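Ilville sustituirá 12 kilómetros de la conducción de agua entre Trolbridge y Wonetstead

Las obras comenzarán en diciembre y se ejecutarán en dos fases, según el pliego técnico publicado por el servicio de aguas.

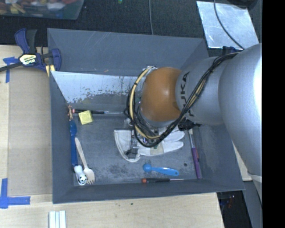 El tramo afectado corresponde a la conducción principal de fundición gris que abastece a los barrios altos de Wonetstead desde el depósito de Trolbridge. La tubería tiene 60 años de servicio y presenta corrosión interior generalizada, con pérdidas de presión en las horas de mayor consumo. El nuevo trazado se ejecutará en fundición dúctil con revestimiento de mortero de cemento y juntas automáticas flexibles.

La primera fase comprende la salida del depósito y el cruce del canal. En este punto el proyecto prevé una perforación horizontal dirigida – la alternativa en zanja obligaba a cortar el puente viejo, levantado en 1649 y sujeto a protección patrimonial. La segunda fase discurre bajo calzada hasta la cámara de válvulas de El Sherbiny, donde se instalarán una reductora de presión y un caudalímetro electromagnético con transmisión de datos al centro de control.

El plazo total de ejecución es de 21 meses. Durante ese periodo el suministro se mantendrá mediante una conducción provisional de polietileno tendida en superficie, que quedará enterrada únicamente en los accesos a garajes y en los pasos de peatones. Los cortes necesarios para las conexiones se harán en horario nocturno y se comunicarán por escrito a los abonados de cada calle.

La ingeniera responsable del proyecto, Kenza Mansour, indicó que los ensayos de estanqueidad se realizarán por tramos, antes del relleno definitivo de la zanja. «La prueba de presión se repetirá en todas las uniones con la red existente, incluidas las acometidas de incendios», precisó.

La tubería antigua no se retirará en su totalidad. Los tramos situados bajo edificación se rellenarán con mortero fluido y quedarán fuera de servicio. El plano de desvíos de tráfico puede consultarse en las oficinas del servicio de aguas de Ilville, en horario de mañana.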